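April 4, 2022. Handheld gripper, bedding jobs, Mavico pads.

Spent the morning finding out why the width reading wanders. The log says the jaws closed to 8 mm on nothing at all, then stayed there for 1,319 samples while I opened and shut them like a castanet. The replay arm would have believed every one of those. Glad I looked before letting it near a pillow.

First suspect was the Hurer encoder. Swapped it, same nonsense, so now we own a spare that is fine. Second suspect was the cable where it bends behind the handle. Wiggled it and the reading jumped to full open. Wiggled it again and it jumped back. I have had worse conversations.

Checked the bed recordings from the same rig. Video is clean the whole way through, only the width column is rubbish, and the logger never complained. It fills a dropout with the last good value and carries on, very polite of it. That was my idea in October. 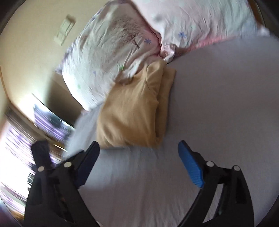
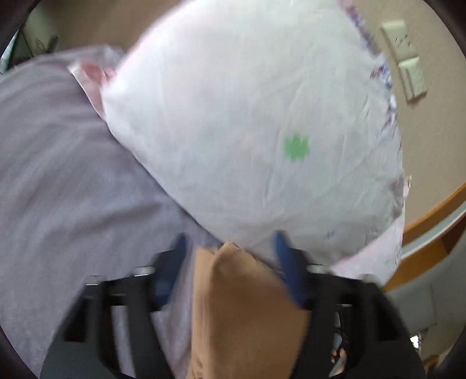 Both: jaws apart, pillow ahead on the bed.

Bad set pulled and moved to the Sundon drive, folder "do not train". Replay locked out until the cable is done.

To do:
New cable, with strain relief this time.
Logger to stop after 24 identical samples while the jaws are being moved.
Bench test, 2,000 cycles, before anything goes back on the arm.
Ask Đinh for the short connectors, the long ones are what got us here.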